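Home | Grippers | Cameras | Controllers | Support

Varkovis Taltard Hand-Held Gripper

The Taltard is a two-finger parallel gripper on a hand-held body, with a camera mount set behind the fingers. It takes the same finger set as the Varkovis arm version, so pads can be compared by hand before any arm time is booked.

Listed weight is 157 g for the finger set. Fingers are sold in pairs. Pad faces are flat; textured pads are a separate part.

Camera placement is the setting that most affects results. Check the view with the gripper open over a plain surface. Both tips should show in the lower half of the image, at close to the same height, with clear work surface between them.

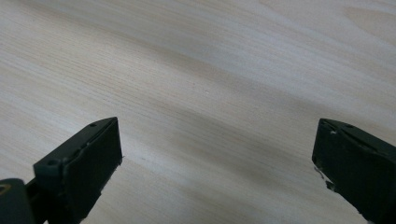
Finger Wear

Dark green fingers show scuffs and stuck fibers early, mostly along the lower edges. In our bench comparison, pads were checked every 1,000 grasps. Brush the edges before each check. Replace the pair if a pad face no longer sits flat against a straight edge.

Fitting

Remove the finger screws, swap the pair, and tighten by hand. Do not mix old and new fingers. Repeat the open-view check after every swap.

Lead time: 14 days. Page updated 2020-05-27.

Comments (3)

Vichien Klinhom: Does the camera mount clear the older Kaewkla controller housing?

Varkovis Support: Yes, with the short bracket. Order it separately.

sisesstead_lab: We have 17 pairs in use. Left pads wear faster on ours. Would buy singles if you sold them.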